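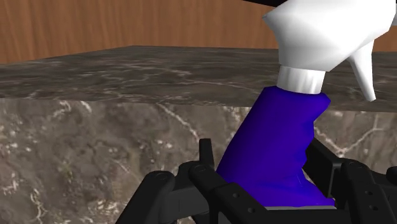 Troduvside Forum > Facilities and Cleaning > Equipment and Automation
Thread: Spray bottle handling in simulation before site rollout, and what happens to the shift

gantry_left
Sat 13 February

We clean the reception areas and washrooms at the Hrubý site, two floors, evening shift. The contractor (Stastaseck) is bringing in an arm on a mobile base for the counters. They are still at the simulation stage and sent us a render with the weekly update: two-fingered gripper, blue trigger bottle held by the lower half, stone counter behind it.

Two questions. Has anyone worked alongside one of these doing surface work? And is that grip any use? I hold a trigger bottle at the neck so my finger is on the lever. In theirs the fingers are on the body and the lever is hanging free, well above them.

descaler9
Depends what the task is. If it is pick and place (take bottle from trolley, put bottle on counter), a low grip is normal. The body is the widest part and the head stays clear. If they intend it to spray, they need a second arm, a different tool, or a bottle with a pump in it. One gripper cannot hold low and pull the lever.

Ask them which task it is. "Counters" in an update can mean anything.

gantry_left
Asked. Reply was "bottle retrieval and placement, first phase". So it hands us the bottle.

mopbucket_rev2
Then it saves you reaching for a bottle. Our site had the same first phase with a different supplier. Before: one person per floor, own trolley, own order of work. After: one person for both floors, and the order of work set by the machine's route. The arm did 5 placements in the time I needed for one counter, then stood in the corridor waiting for me to clear a fault.

The job title stayed the same. The work became loading the rack, checking labels and clearing faults.

Kerbline
I would dispute that as a general result. We have had a unit since July. Nobody's hours were cut. Two people moved from bottle filling to inspection, which is easier on the wrists. The pace was agreed before it arrived and written into the shift sheet. If your pace was set by the route, somebody signed that off.

mopbucket_rev2
Somebody did, and they did not work evenings.

descaler9
Back to the technical side. Look at the body of the bottle near the fingers. It seems slightly creased there. Could be the mesh, could be the shading, could be that they have modelled it as soft. Worth asking, as a soft bottle matters. A full one and a nearly empty one behave differently under the same grip force, and yours will be at every level between the two by the end of a shift.

Also ask what the success figure is and what it was measured on.

gantry_left
The update gives 82 per cent in simulation. No breakdown by fill level. Target for going on site is not stated.

Kerbline
82 is low for site but not odd for a first phase. Ours went live at a higher figure than that and dropped in the first week. Main cause was the counters. The simulated ones had nothing on them. Real ones have leaflets, cups, a card reader, somebody's gloves.

ralutden_user
We run the Ralutden rack, so a declaration of interest. A dry fitted tray with fixed slots removed most of our pick errors. It also means every bottle has to be the same shape. Purchasing changed three products to suit the rack, and one of the replacements is worse on limescale. That was not in anyone's costings.

descaler9
Same here. The machine's list of permitted bottles becomes your list of permitted products. Get that in writing before rollout, with who is allowed to change it.

mopbucket_rev2
And who logs the faults. We logged ours on paper, 70 in the first month, and were told the system had recorded 9. It only counted the ones where it stopped by itself. If a person pressed stop, that went down as "operator pause". Those figures were used to decide staffing.

Kerbline
That I agree with. Our stop button has a reason code: drop, wrong bottle, person in path, other. It takes two seconds. Ask for it now, while they are still changing the software.

gantry_left
Useful. List so far for the meeting with Stastaseck:

Which task, and when does spraying come in, if at all
Success figure by fill level
Cluttered counters in the tests
Permitted bottle list, and who owns it
Reason codes on manual stops
Who sets the pace, in writing

ralutden_user
Add training time. Ours was a video watched on break. It should be paid and on shift.

mopbucket_rev2
Add what happens when it is out of service. We were down to one person and the trolleys had been sold.

gantry_left
Both added. The trolleys are staying, I will ask for that first. Will post their answers when I get them.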